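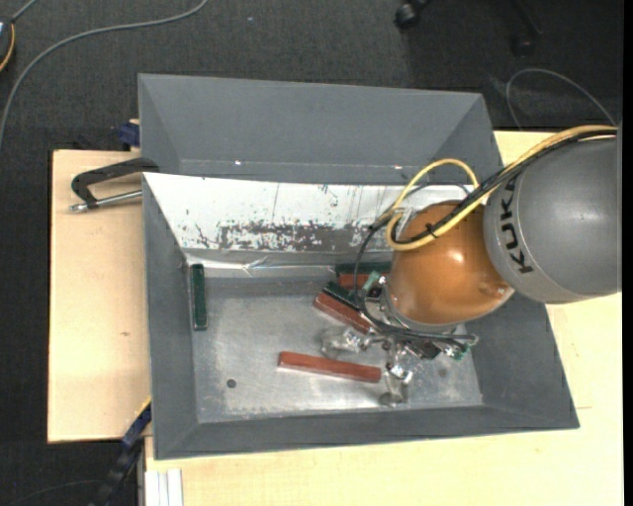 Software Corner

Those of you who came through the Bustbridge workshop in March will remember how our planner used to dither over the bin. It would choose a perfectly good block, start working out a path, find the wrist too near a sloping wall and begin all over again — sometimes for the better part of a minute!

Shona Hapeta has now rewritten that part of Nikitz, our planning package, so that the walls are checked before a grasp is ever put forward. Blocks lying on their own are tried first, and the ones huddled together at the back wait their turn. In her last long run on the KUKA, 91 picks went through with only two replans, and we are all rather pleased for her.

Thijs Jacobs is still wrestling with the depth readings, as the shiny floor of the bin does like to throw up surfaces that aren't there. His new filter has cut out nearly all of them, though it costs us a little time on each pick. If you'd like to try it with your own bins, it's switched off by default in version 5, and Thijs would be very glad to see your logs.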